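Against the Tidy Robot

Every January somebody at the shop decides the small arm needs to be cleaned up, and by cleaned up they mean made to look as though it came out of a box with a warranty card in it. This year it was Zhiqiang Zou. He has a drawer full of cable sleeve and he intends to use it.

I would like to make the case for leaving the thing alone.

I look after the little printed arm on the corner table at Rollstead, and I have looked after it for long enough to have opinions about cable loops. The wires on an arm like ours sag, and they stick out in arcs that make visitors wince. They also have to reach every place the arm reaches. The last time we dressed them properly, with ties every couple of inches, the wrist got to the far end of its travel, ran out of wire, and pulled its own connector off. It had been beautiful for 15 minutes.

Since then I have a rule: if the loop looks a bit too big, it is the right size. Lilla Bognár calls this my theory of laziness. She is welcome to redo the wiring, and in two years she hasn't.

Then there is the tape. I've read the Breklow forum on the subject of tape, all 157 replies of it, and the consensus is that tape is a moral failing. Fine. A printed bracket with a proper clip takes an evening to draw, a night to print, and a morning to find out it hits the servo. Tape takes a second, and when it lets go it does so gradually, in plain sight, where a person can press it back down with a thumb. I have yet to meet a clip with such good manners.

The same goes for the bare circuit board up at the gripper end. Marisol Sorensen wants a cover on it. A cover is weight at the far end of an arm whose motors already complain, and it hides the one connector I check every morning.

The small arm at the corner table, with its turtle:

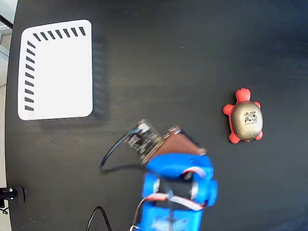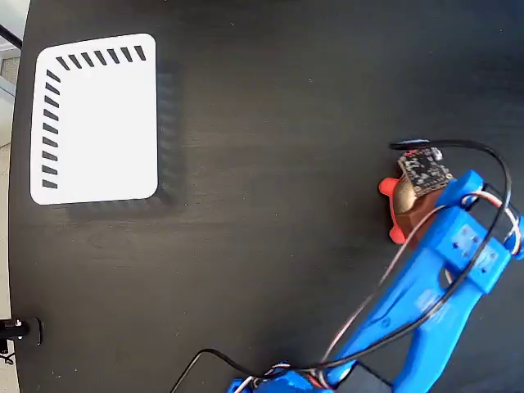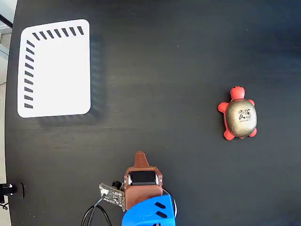
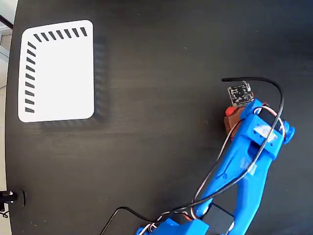
None of which means I'm against maintenance. I'm against the kind that is done for the photograph. The real kind is dull and takes place at the joints. Every 200 cycles I put a screwdriver on the horn screws, because printed plastic creeps and a screw that was snug last week will have quietly retired. I wiggle each link by hand and feel for slop. I run the wrist to both ends of its travel with my eyes on the cable and my other hand on the switch. I check that the table clamps haven't walked. It's a few minutes' work and it leaves the arm looking exactly as shabby as it did before, so I get no credit for it whatsoever.

Zou's counterargument is that a messy machine teaches people to be messy. Possibly. I was trained on a very clean one, a sealed Idum unit with white covers and a logo, and what it taught me was to phone the Idum people. Yufang Peng learned on our heap of blue plastic, and within a week she could hear a bad gear from the coffee machine.

So he can have the drawer, the sleeve and the little bag of ties, and he can do the cable under the bench that runs to the power supply, which never moves and deserves nice things. Anything past the base joint he asks me first. I've put a note on the drawer.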